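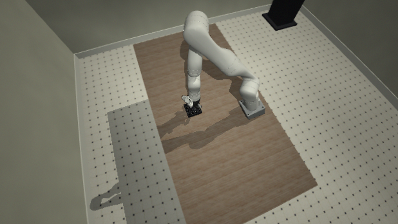 Figure 2. Simulated white robotic arm on a wooden tabletop.

4.2 Hosting and the first evening

What struck us most in the Nurnville records was how much the early dialogue meetings owed to plain hospitality! The March gathering brought 200 people into a town with one inn, so most of the guests slept in private homes, and many of them were placed with families whose fathers or brothers had fought on the other side. Letters from these visits are wonderful to read. They talk about soup, train times, borrowed coats, and then, halfway down a page, someone mentions a brother who never came home.

Janka Dvořáček, who came with the Utska group, kept a diary through the whole stay. Her first entry is stiff and guarded (she had expected to leave after two nights), but by the fourth she is writing down songs her host taught her and asking how to spell the words. "I told her about the bridge," she writes, "and she did not look away." We found the same shift in nine other diaries, always after a shared meal or a walk and hardly ever after a speech.

Money was a constant worry. The Tarport chapter had promised 2000 for fares and sent 1000, and the rest was raised by selling bread and secondhand books. The Cui delegation, 32 people in all, paid its own way and still brought gifts for each host family. Several of those gifts are still in use in Nurnville kitchens, and we were lucky enough to drink coffee from one of them!

The formal sessions left a thinner trail. Minutes survive for the opening and closing days only, and they give the speakers' names with little of what was said. For that reason we lean on the diaries and letters in the next section, where we follow the Utska and Tarport families through the return visits and look at which friendships carried on by mail.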